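Robot arm on the drawer station at Walow, who else has one?

vfjeld
Orkard put an arm on our line in May. Management says it "frees us up." Six of us used to load and check drawers; now four do, and the other two are on nights at Brekke. Freed up for what?

ninonwood_fan
Ours is fine. My wrists quit hurting after a month. You want to pull handles all shift at 41?

vfjeld
No, but I'd like the numbers. They quoted us 565 drawers a shift and I've yet to see a sheet with that on it.

L. Ardeleanu
I run the tests on one. It's slow on round bar pulls and I still write up every miss by hand – more typing than I ever did before. The job didn't get lighter, it moved to a desk.

ninonwood_fan
Desk beats concrete floor. Sorry.

vfjeld
For you, sure. Marta had 20 years on that floor and got a week's training. Got a picture of the setup, Liviu?

L. Ardeleanu
From the gripper, drawer test, Sun 6 October. Yes, a Sunday.

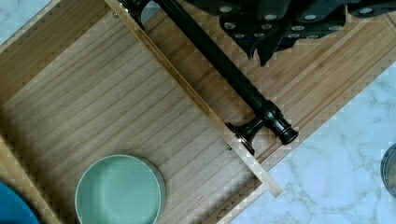
Open drawer, black bar pull, green bowl inside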